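Forums > Bench Automation > Standards and Good Practice > Cable handling on two-arm tabletop cells

Cable handling on two-arm tabletop cells: what goes in the written procedure?

kelp_torque
November 14, 2023

I am rewriting the operating procedure for our dual-arm bench cells at the Bakemcombe site. The old one dates from June and was adapted from a single-arm document. It says nothing about loose cable as a workpiece and very little about the arms' own wiring.

Current draft:

1. Clear the shared zone before enabling either arm.
2. Both arms at reduced speed whenever the grippers are inside the shared zone.
3. Minimum gripper-to-gripper distance of 15 mm unless a handover is in progress.
4. Service loops on wrist cables to be checked at the start of each shift.
5. Loose parts on the table to be removed or logged.

Item 3 is the one I expect arguments on. Item 4 needs an acceptance criterion and I don't have a good one. "Checked" means whatever the operator wants it to mean.
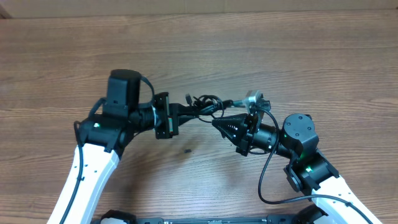
The other gap is identification. When the workpiece is black cable and the arm wiring is also black cable, an operator clearing a snag has to know which is which before pulling anything. I would like to require colored sleeving on all arm wiring, both cells. Has anyone put this in a procedure and had it survive?

dunmarrow
Reply 1

We have the sleeving rule. It survived. Two points from experience:

Sleeve the full exposed length, including the loop at the wrist. Partial sleeving is worse than none, as people assume anything unsleeved is workpiece.

Use braided sleeving with some give. Stiff sleeving on a small wrist joint adds load and your position error goes up. We measured it after the first fitting and took it all off again.

For item 4, write it as a test. Drive each joint to both ends of its working range at low speed. The loop must not go tight at any point and must not enter the gripper opening. Pass or fail, initialed.

pitot9
Reply 2

I disagree with item 3 as written. A fixed minimum distance with an exception for handovers means it does not apply during the only operation where the grippers get close. Either the controller enforces it or it is decoration.

What we run is a force limit in the shared zone plus a speed cap. The distance takes care of itself.

kelp_torque
Reply 3

The distance is enforced in software. The Narnell controller has a zone monitor and the handover state is a flag the program has to set. So the exception is explicit and goes in the log. I should have said that.

A force limit alone does not protect a camera mounted near the wrist. Contact there does damage well below any threshold I could set without constant false stops.

pitot9
Reply 4

Fair on the camera. Then the procedure should name the camera as the limiting item and give its clearance separately. Gripper to gripper is the wrong pair to measure.

I still wouldn't publish a number without stating where it is measured from. Housing, plate or fingertip? With a tapered finger those are different answers.

ferrule_b
Reply 5

Agree with pitot9 on the datum. We use the outermost rigid point of each end effector, cables excluded, and cables get their own line.

On item 5: "removed or logged" lets people log. Ours says removed. Small parts left on the table under the arms get dragged by a cable loop sooner or later, and then the vision offset is chasing a part that moved. The old Ortuño checklist has decent wording for this if you can find a copy.

dunmarrow
Reply 6

Some tasks need small parts on the table. "Removed unless listed on the task sheet" covers both.

Also add an inspection interval for the wrist cables. We do every 400 hours with the connectors unplugged and looked at, and replace on any visible jacket damage.

wozzeck_lab
Reply 7

One more vote against relying on status LEDs. I have seen a procedure where green on the joint meant the operator could go ahead and reach in. On our Woten arms green only means the motor has power and no fault, so it tells you nothing about whether the arm is about to move. Write the reach-in condition around the disable switch and a confirmed stop.

kelp_torque
Reply 8

Taken. Revised lines:

3. Minimum clearance between outermost rigid points, cables excluded, enforced by zone monitor. Camera clearance stated separately.
4. Full-range joint test at low speed, loop neither tight nor in the gripper opening. Initialed.
5. Loose parts removed unless listed on the task sheet.
6. Arm wiring sleeved over full exposed length.
7. No reach-in on LED status. Disable switch and confirmed stop only.

The interval goes in the maintenance document. I'm leaving the 15 mm in until we have measured the camera clearance on both cells.

pitot9
Reply 9

Better. I would still drop the 15.

Related threads
Zone monitor flags: who is allowed to set them?
Braided or spiral sleeving for small wrist joints
Task sheets for mixed cable and connector work
Speed caps in shared workspaces
Camera mounts and recalibration after contact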